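Home Shop Talk > Machines and Automation
Can anything do the dishes yet? (not counting the dishwasher)

dawber_212
I run a small repair shop and do all the housework for two adults. My floor vacuum is a Zendcombe and it earns its keep. I keep hearing that kitchen robots are close. Are they? I'd pay 2000 for one that could clear the sink every night. I would not pay that for one I have to stand next to.

quietlathe
No. I put a Curkano arm on our parts washer in August. It moves baskets from one side to the other and does it well, as long as every basket is in the same spot. Shift one by the width of your thumb and it closes on air. A kitchen is never in the same spot twice.

Pinenora
Disagree with quietlathe. A fixed arm on a bench is a different machine from one with hands and a camera on it. Look at these, all one kitchen.
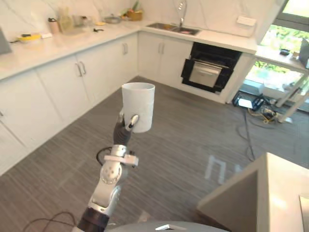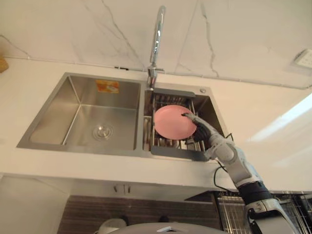
The next two are the same sink from higher up.
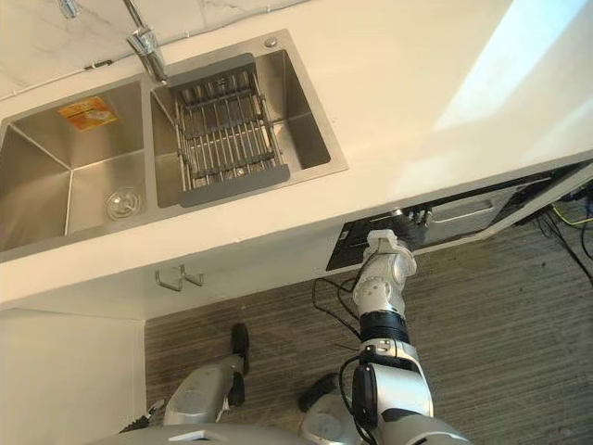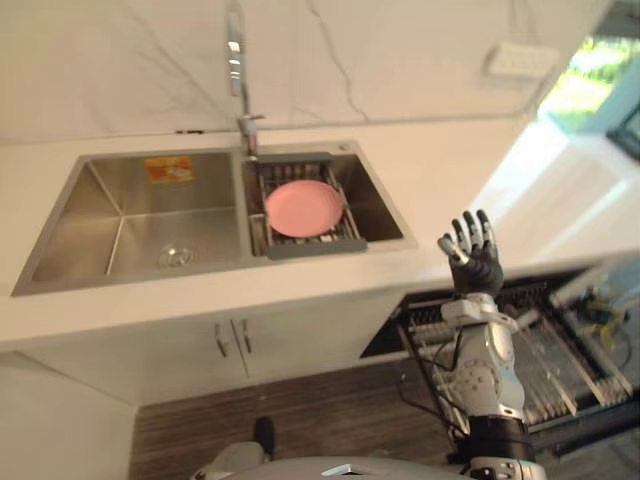
My own interest is in grip. I packed glassware for a living and the hard part was always thin edges and smooth sides, because you have very little to hold and you can't squeeze. A plate is the worst of both. In the second one the hand has that pink plate by the rim while it stands up in the rack, and that is where I would hold it too. A cup with no handle, same story – you need the fingers wrapped and not much force. Five years ago I would have said suction cups or nothing.

quietlathe
Holding a plate is one thing. How long did it take, and how many did it drop? A still can't tell you that. Also in the last one the plate is lying flat in the rack. I'd want mine on edge so it drains.

Pinenora
Fair on the speed. I don't know. As for flat, my kids do the same thing and I still call it help.

sawdust_and_tea
I'm in between. What got my attention was the third picture, with the gripper up against the edge of the appliance under the counter. Doors and drawers are what stop most of these machines. Our shop cart can haul 300 pounds across the floor and it still needs a person to open the stockroom.

dawber_212
That's useful. So where would you put the money today?

sawdust_and_tea
A better drying rack and 200 toward a second vacuum for upstairs. Check again in a few years.

quietlathe
Agreed on the vacuum – one job, flat floor. Buy that.

Pinenora
I'd hold the money and wait. If one of these can load a bottom rack with mixed plates and bowls, no one standing by, I'm ordering it.

dawber_212
Holding off, then. I'll post if I see one for sale that does the bottom rack.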